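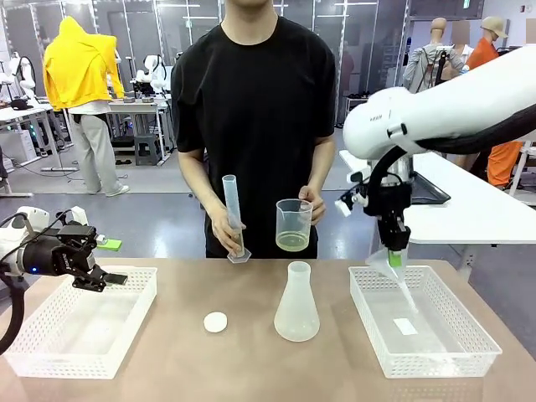 Do I need a background in chemistry to apply?
Most of our bench assistants had none when they started. If you can read a scale, pour with a steady hand and write down what you see, we can teach you the remaining part in the first weeks.

Bench assistant, measuring and glassware room (part-time)
Drallen Teaching Materials, Kamari building, second floor

Drallen prepares practical kits for schools and evening colleges. Each kit is a box with measuring vessels, flasks, caps, labels and an instruction booklet, and every exercise in the booklet is tried at our own bench before it is printed. We are searching for 2 persons who will do this trying, together with the sorting and cleaning that belongs to it.

The work

You will follow the draft instructions exactly as a pupil would do it. This means measuring a liquid in the cylinder, pouring it into the beaker or the flask, reading the level and writing the value on the sheet. When an instruction is not clear, please do not repair it in your head. Write down the sentence which stopped you, and Abdelkrim Lahlou, who edits the booklets, will come and discuss it with you.

After each exercise the vessels are washed, dried and put back in the baskets. We use mostly plastic ware and only a little glass. Plastic is easily scratched, so the brushes for glass must not be used for it. Caps go together with their flask. A flask without its cap cannot be sent out, and we lose more time with searching for caps than with any other thing.

You will also write labels by hand, pack the finished kits and keep the stock book. On a normal afternoon the work is one half pouring and measuring, and one half washing and putting in order. Before you apply, please consider if you would be content with both halves.

The liquids are water, water with food colouring, cooking oil, vinegar and salt solutions. Strong acids and solvents are not used in this room.

What we ask from you

You are at least 18 years old and can stand at a table for three hours with a short break. You can read English instructions well. Your written English does not need to be perfect, mine is also not, but your numbers must be easy to read. A seven which looks like a one has already caused us a reprint.

You are patient with repetition. The same exercise may be done many times, by you and then by your colleague, until both sheets agree. It is useful, but not required, if you have worked before in a kitchen, a pharmacy, a school or a workshop.

If you have an allergy to vinegar, latex or food colouring, please mention it in your letter. For latex we have other gloves.

What we offer

A contract for 16 hours per week, in four afternoons, which can be made longer after November. The pay is by the hour and is the same for all bench assistants. You can ask for the present rate by telephone before you write your application. We provide closed shoes, an apron and safety glasses, and we contribute to your bus ticket. Tea is free and is drunk in the corridor, never at the bench.

In the first two weeks you work beside an experienced colleague. After this you have your own table and your own set of vessels.

How to apply

Please send a letter of one page and a short list of your former work. A photograph is not needed. In the letter, describe in a few sentences how you would measure 50 millilitres of water if you had to explain it to a child of ten years. I read this part first.

Send it to the attention of Rafia Mengal, Drallen Teaching Materials, and write reference 454 on the envelope, or bring it to the reception of the Kamari building. The reception can also connect you with me by telephone, extension 542, in the mornings.

Applications are accepted until the end of May 2025. Persons who are invited will come for a trial of some 3 hours at the bench, and this time is paid. Please bring your reading glasses if you use them. Everybody who came for a trial receives an answer by post, also when the answer is negative.

Rafia Mengal
Head of the measuring room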